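Clearing and Wiping a Wood Tabletop

Wood-grain surfaces mark easily when small items are dragged across them. The procedure below uses a plate as a carrier, so that bottles and other upright items leave the table in one trip.

1. Clear one half first
Move everything off the far half of the table. Leave the near half until step 3.

2. Load the plate
Use a plate with a raised rim. Check that caps are screwed down, then stand bottles upright with the whole base on the flat part of the plate. A small drink bottle is stable this way. Glue sticks and similar tubes roll, so pick them up last.

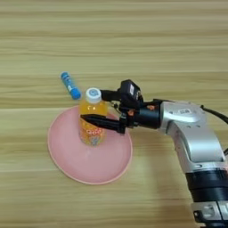

3. Lift and carry
Grip the plate with both hands on opposite sides. Lift straight up. Do not slide it.

4. Wipe with the grain
Dampen a cloth and wring it out. Wipe in long strokes along the grain, 2 passes per strip, starting at the cleared half. Dry with a second cloth in the same direction. Striped grain hides residue; check it at a low angle against a window.

5. Return items
Wait 9 minutes before putting anything back. Wipe bottle bases first.

Fanni Csizmadia

Related
Removing Glue From Unsealed Wood
Bolline Cloths: Washing and Storage
Sorting a Desk Drawer
Hinberg Table Oil, February Notes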